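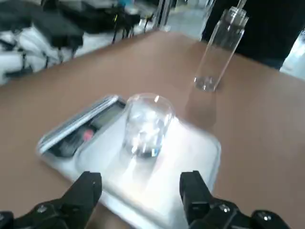
Sornell pocket scale, the 200 g one with the flip lid. Bought it in April for weighing out dye powder and citric acid, been using it most evenings. Quick review before I forget. Platform is square and silvery, big enough that my little glass beaker sits on it with room left over, and that was my main worry when ordering. It's also very shiny. Under a bright lamp the top goes almost white and you'll want to turn it a bit to read anything. Lid is hinged on the side and opens up to show the black panel with the display and a small pinkish red button. Nice to have the buttons covered, I spill stuff.

Readings: good. Put the same beaker on over and over and it comes back to the same number, maybe the last digit wanders. Checked it with the weight from my old Priltau and they agree. Tare is quick. Warms up in 2 seconds or so, didnt time it.

Auto shutoff is too short!! I'm stirring, I look back, screen's off, tare is gone. Have to start over. Can't find any way to change it, manual is one folded sheet and skips the subject. Wish they'd fix that.

Cleaning is easy, wipe and done. Powder does get down in the hinge so keep a soft brush handy. Would not put it anywhere near the sink.

Paid 24 dollars from Skanon, shipping included, box was kind of crushed but the scale was fine. The Ndlovu everybody recommends was 115 when I looked and for what I do at the kitchen table I dont see teh point. If you weigh really tiny amounts, maybe get that one.

Four stars, would be five without the shutoff thing. Will update if the hinge goes.

Posted 25 July 2021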